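September
Course handout, Kellska Evening Program
Unit 4: Stacking and Placing with Colored Cubes

This unit uses plain cubes and a marked square on a tabletop. You will build small stacks to a written order, record what you built, and trade records with another pair. Read the whole handout before Saturday. We start with the exercises and there will be no lecture.

Terms used in this unit

Base cube: the cube that touches the table.
Target: the square outline on the table. A stack counts as placed when all of the base cube is within the outline.
Spare: any cube on the table that is not part of the stack.
Seat: to set one cube on another so that the faces meet flat.
Offset: how far the upper cube sits to one side of the cube below it. Measure it at the widest point, in millimeters.

Writing an order

An order is read from the table up. "Red, yellow" means red is the base cube and yellow goes on top of it. Last year's Condodico workbook reads from the top down, and a few copies are still in the room. If you use one, reverse the order before you write it on your sheet.

Spares are listed after a slash. "Red, yellow / green" is a stack of two with a green cube left on the table. The position of the spare is not part of the order unless the sheet asks for it. If it does, give it from the side you are standing on: near or far, left or right of the target.

Placing the base

Set the base cube down first and get it square to the outline before you pick up anything else. A base that starts out crooked is hard to fix once there is a cube on it. Leave a margin on all sides. The target is only slightly wider than the cube, so you do not have much room to work with.

Crumbs and grit matter more than people expect. A crumb under one edge will tip the base, and the lean carries on up the stack. Wipe inside the outline before each build. Scuffs on the surface can stay.

Seating the upper cube

Hold the cube by two opposite sides. Lower it straight down until it touches, wait a moment, then let go on both sides together. Letting go on one side first pushes the cube across and gives you an offset.
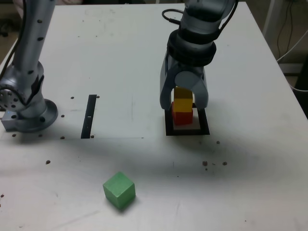 Do not correct an offset by tapping the stack. Lift the upper cube clear and seat it again. On the record sheet this is a reseat, and you may have one per build without losing the mark.

Record sheet

Use form 1879, the version with the Joubert grid on the back. For each build write the order, the offset, any reseat, and whether the base stayed within the target. Sketch the spares on the grid. Color names are enough, and shading is not needed.

For Saturday

Complete builds A through D in the Plerkatia reader, page 42. Bring the sheets with you. Pairs will trade sheets and rebuild from them without talking.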